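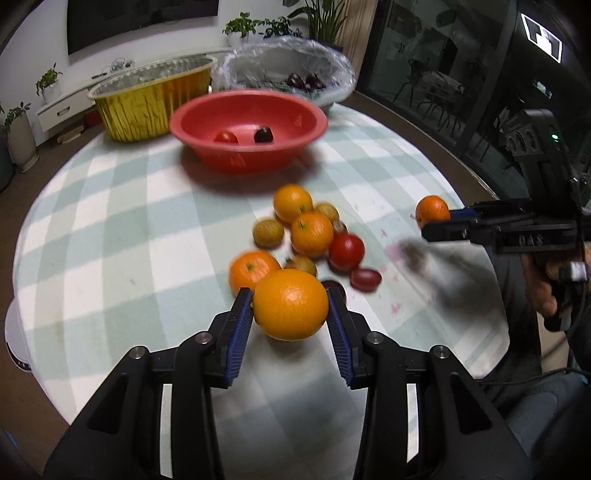 How long do candied orange slices take to make at home?

Two evenings if you want them chewy and shiny, one long afternoon if you don't mind them a bit sticky. Most of that is waiting. Hands-on time is maybe the length of a sitcom.

What you need

Oranges, 3 or 4, thick peel if you can get it
800 g white sugar
Same weight of water
A wide pan, the widest you own
Parchment paper
A wire rack with a tray under it

No scale? Four cups sugar, a bit over three cups water. Close enough for syrup.

Prep

Scrub the oranges in hot water, properly, you're eating the peel. Dry them. Chop off both ends until you see flesh, then slice about as thick as a pencil. Thin slices fall apart in the pan – learned that with my whole first batch. Pick out the seeds with the tip of the knife. Serrated knife is best here, a dull chef's knife just squashes everything.

Blanch

Slices in boiling water, two minutes, drain, cold water. Do it again. Takes the bitter edge off the white part. Grapefruit wants three rounds, lemons two.

Simmer

Sugar and water in the wide pan, stir until clear, bring to a gentle bubble. Slices in, one layer, a little overlap is ok. Cut a circle of parchment and lay it right on top so they stay under the syrup.

Now turn it down. Lower than that. You want a lazy bubble here and there. Boil it hard and the middles blow out and you get rings.

45 minutes to an hour. Flip them once or twice with a fork, gently. Done when the white part looks see-through, like stained glass.

Turn off the heat, lid on, leave overnight in the pan. This is the step people skip and its the one that makes them chewy. Next day warm it back up for ten minutes.

Dry

Lift out onto the rack, let them drip. Then either leave on the counter for a day or so, or oven at 200 F for an hour, flip, then another half hour. My old Grilness oven runs hot so I prop the door with a wooden spoon. Check yours after 30 minutes the first time, they go from gold to brown fast.

Should be tacky but not wet. If they leave syrup on your finger, keep going.

Finish

Roll in sugar, or dip half in dark chocolate and set on parchment. Chocolate ones need to be dry dry or it slides right off.

Keeping them

Tin with parchment between layers, cool cupboard, couple of weeks. Fridge for a month or so. They freeze fine too, but dont freeze the sugared ones, the coating melts.

Save the syrup! Strain into a jar, keep in the fridge. Good in iced tea, on pancakes, brushed over a plain cake while its warm.

If it went wrong

Syrup turned to crystals – splash of water, squeeze of lemon, warm gently.
Peel is tough – not simmered long enough, back in the pan.
Still bitter – one more blanch next time.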